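Minutes, November meeting
Started 6:40 p.m., finished when the coffee ran out

I took the notes again, so blame me for the spelling. Panagiotis Pappas chaired. We had 18 people in the room, which is a lot for us, and two more listening in on the speakerphone who kept asking us to talk louder.

Last month's minutes were approved with one fix (I had written Flinero as Flamero all the way through – sorry, Flinero people!).

Item 1. Can it clear a table yet?
We spent most of the evening on this one, and I'm not surprised. Panagiotis wants to know if any of the arms we've been reading about could do the dull jobs at the Nalow kitchen, meaning dishes off tables, scraps in the bin, stray things put back where they belong. He started us small, with a plate and a few little blocks to pick up and put down, and I liked that, because a block doesn't drip or break and you can argue about the grip without arguing about the gravy.

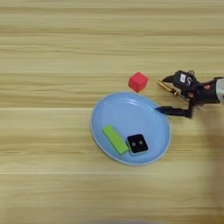
Household and Shop Chores Group – Issa Makers Club

The red cube got most of the talk. It's small, it sits right by the rim of the plate, and one finger of the gripper reaches out over that same rim. I asked what happens if the thing in the way is a wine glass. Panagiotis said then you go slower, and somebody at the back said that's what they tell the new dishwashers too.

The shop people had a different worry. Over at Brunik they sort returned parts into bins, 527 of them on the last count, and a person does it while chatting and half looking at the clock. They don't care if a machine is slow, as long as it can run through lunch and doesn't need someone standing next to it. I think that's fair, and I also think we're a way off from it.

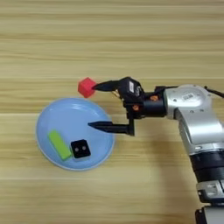

My own view, for the record, since I was asked: picking up one thing is a chore about the way cracking one egg is breakfast. What I want to know is who notices that the fork slid under the napkin! Panagiotis thinks I'm being gloomy and that sorting by bin will come well before clearing tables. We went back and forth on it for a while and then agreed to write both opinions down, so there they are.

Action: Panagiotis to draw up a list of chores from easy to hard. I'm to ask the Nalow kitchen which ones they hate the most.

Item 2. Money
We have $54 left in the snack and tape fund. Agreed to spend it on tape first.

Item 3. Any other business
The Flinero folks offered to host next time and have better chairs. Agreed very quickly. Please bring your own mug.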